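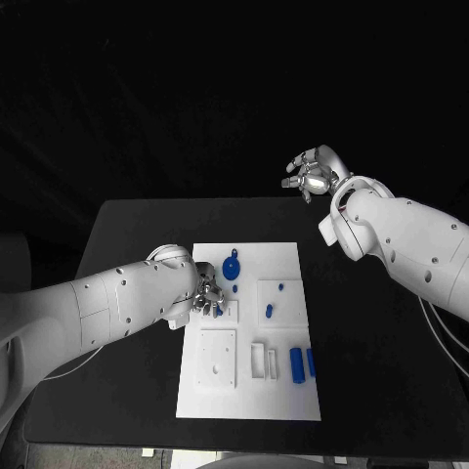
White board with the white fixtures and blue parts, on the black table

Board layout thread, page 4

evdokia_f
OK, I love this board! Plain white, rectangular, everything that matters in blue. I've been building sorting and fitting boards for years and I always end up with wood tones and three kinds of tape — then I wonder why I can't find a part when I look down. Blue on white on a black table, you'd spot it from across the shop. Stealing the color scheme this weekend.

gilles61
Color scheme yes, black table no. I had a black top on my Grerno bench and every crumb of filament and dust showed up on it. Wiped it down constantly. Went back to gray in December and never missed it.

evdokia_f
Dust showing is a plus for me, I want to see it so I can clean it!

Irfan Ngau
Gilles, was yours gloss or matte? Makes a huge difference. My matte one is fine. And the dark curtain look behind a bench is great too, I hung a heavy one behind mine and suddenly I could see the edges of everything.

gilles61
Gloss. Fair point.

zahira_h
Can we talk about the small plate near the upper left of the board, with the blue part sitting on it? I like giving a part its own little plate so much more than cutting a pocket straight into the board. If the fit is bad you remake one plate, and the board stays as it is. I wrecked a 300 mm board last year learning that.

essam_e
Disagree a bit. Separate plates creep unless you pin them, and then you're fussing with pins forever. One solid board, cut once, done.

zahira_h
Two screws from underneath, Essam! Mine haven't moved since.

essam_e
Fine, post your screw pattern and I'll try it on the next one. Still cutting my big one solid though.

evdokia_f
Please do post it, I want it too — I've got white sheet left over and all of Sunday free.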